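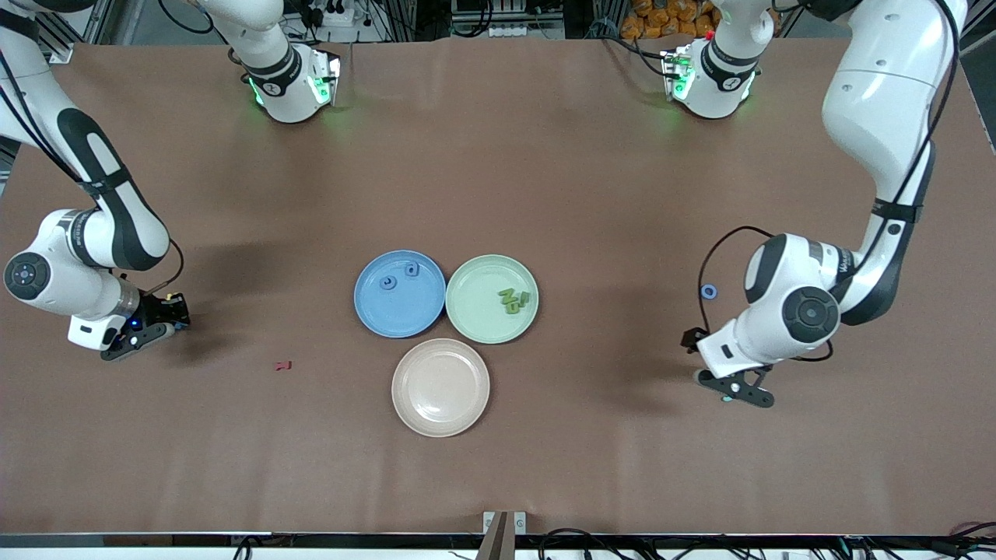 Department of Food and Nutrition Science — Student Projects

Home Projects People Archive Contact

12/23/19 by Erhan Işık and Tadeusz Żak
4 min read

Plate waste at lunch in the Wedora dining hall

Background

Plate waste is food that has been served to a diner and is then thrown away. It is separate from kitchen waste, such as peelings and trimmings, and from food that is cooked and never served. The Wedora dining hall already records the last two by weight. It had no figures for plate waste, which went into the same green bins as napkins and tea bags.

The aim of this project was to measure plate waste for the hot lunch and to find out which parts of the meal were left most often. Price, taste and health were outside its scope.

Method

The hot lunch is served by staff onto a round plate and has three parts: a main, a starch and a vegetable. The kitchen's target for a full serving is 400 g. We checked this by weighing servings at the counter before the doors opened, and corrected the two staff scales, which disagreed slightly.

Diners returned their plates to a trolley beside the wash-up window. We scraped each plate into a tared tub on a Grukeo bench scale and wrote down the weight of each part. Bones, fruit skins and lemon wedges were counted as inedible and left out. Sauce that could not be separated was recorded with the main.

We planned to weigh 500 plates. The final count was 407. The shortfall came from plates that were stacked before we could reach them, so that food from one was pressed into the underside of the next. These were rejected. Plates with food from more than one meal were rejected as well.

Results

Mean edible waste was 70 g per plate. The spread was wide. Many plates came back clean or with a smear of sauce, and a smaller group came back with most of the starch still on them. The mean is therefore a poor guide to what a typical diner leaves, although it is the right figure for estimating total waste.

Starch was the largest share by weight on every day of collection. Rice was left more often than potato. Vegetables came second. Green beans and carrots were mostly eaten; boiled cabbage was not. The main was rarely left, except for the baked fish, where the skin made it hard to judge what was edible. We followed the rule above and left the skin out.

Waste was higher in the last half hour of service. Serving staff told us that they give larger scoops near closing to empty the trays. We did not weigh servings at that time and cannot confirm this.

Limits

Collection covered lunch only, in one hall, on a fixed menu cycle. Diners could see us at the trolley and may have eaten more than usual. Liquid lost from soups and stews in the tub was not corrected for — the effect should be small, but it would lower the figures for the main.

Further work

A second round is planned for April, with a smaller starch scoop on alternate days and servings weighed through to closing. The Kwon residence kitchen has agreed to act as a comparison site. It uses the same supplier and the same plates, but diners there serve themselves.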